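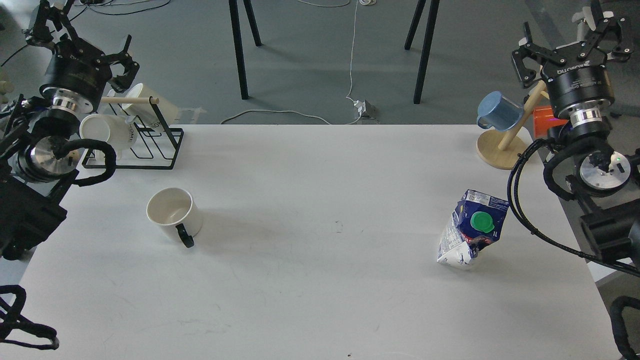 Slide 1: Mug storage and the shared table

Good morning. This talk covers mug storage at a shared break table, using the Clalwood kitchen at Treltcombe. I will go through hanging storage first, then mugs left standing, then cartons. Questions at the end, please.

The table is white and rectangular. The storage on it is of two types: a black wire rack with a wooden dowel across the top, and a wooden mug tree with a round base and a slanted pole. They do the same job with different failure modes, and we treat them separately.

Slide 2: Wire rack

The rack holds white mugs, one of them printed HOME. Hanging keeps the rim off the surface and lets air reach the inside. The cost is swing. A mug hung at an angle takes more width than its diameter, so spacing has to be set from the handle outward.

Our working rule at Treltcombe is 30 mm of clear space between neighboring mugs. Less than that and people knock one while reaching for the other.

Slide 3: Mug tree

The blue mug hangs on its side from the tree. With a slanted pole the load is off center before anything is hung on it, so placement matters more than capacity. Load the side opposite the lean first. The Undetti checklist gives a maximum of 4 mugs for a tree of this type. We use 2 at shared tables - the lower figure allows for people pulling a mug sideways instead of lifting it.

[Pause. Ask who has a tree at their own site.]

Slide 4: Mugs left standing
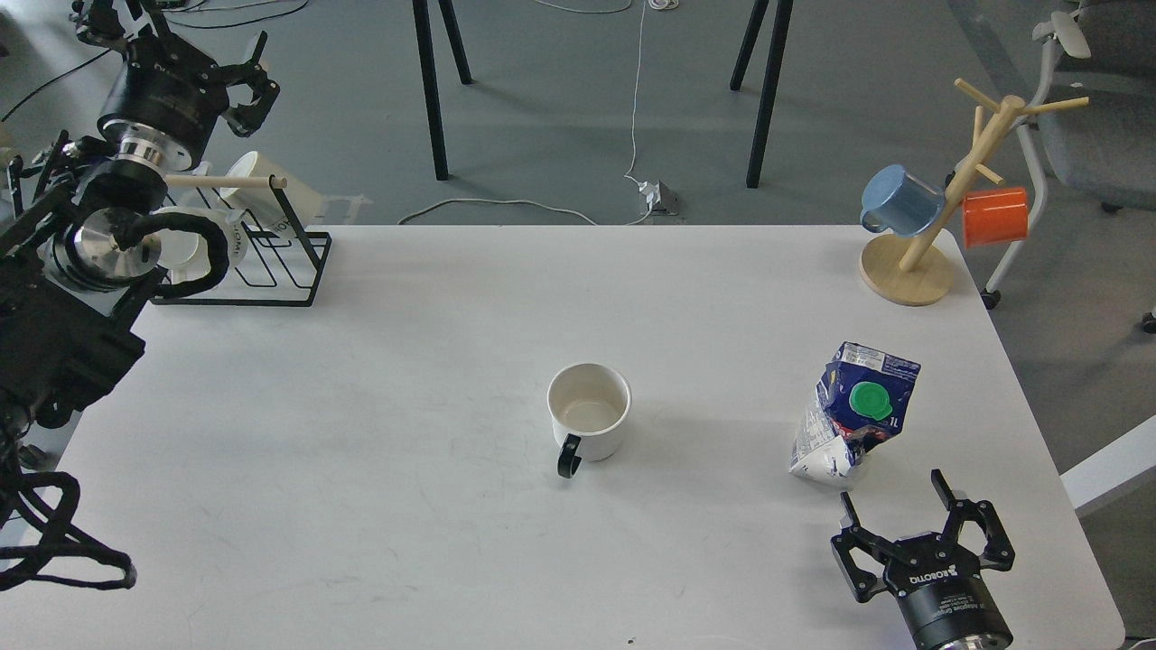
A mug standing upright in the open part of the table is the usual case at any site. Ours has a black handle and a pale interior, which shows tea stains early. Inspect the inside before it goes back on a rack. If it is stained, it goes to the sink. The Clegg form has a column for this and it should be filled in at the table.

Handle direction is worth standardizing. We point handles toward the near edge, so the mug can be picked up without turning it.

Slide 5: Cartons

The carton is a one-liter milk carton, blue and white, with a green screw cap. It is crumpled and leans. A carton in this condition has a poor footprint and should not stand next to open mugs.

Procedure: check for remaining milk, empty if required, flatten, recycle. Full cartons go back in the refrigerator by 11 a.m., after the morning break. In November we moved that step to the end of the break and compliance at Treltcombe went to almost all sessions.

Slide 6: Open items

Rack position relative to the table edge is not settled. Clalwood wants it at the far side, Clegg wants it near the sink. Measurements for both layouts are in the handout.

Take questions. Leave slide 3 up if the mug tree comes up again.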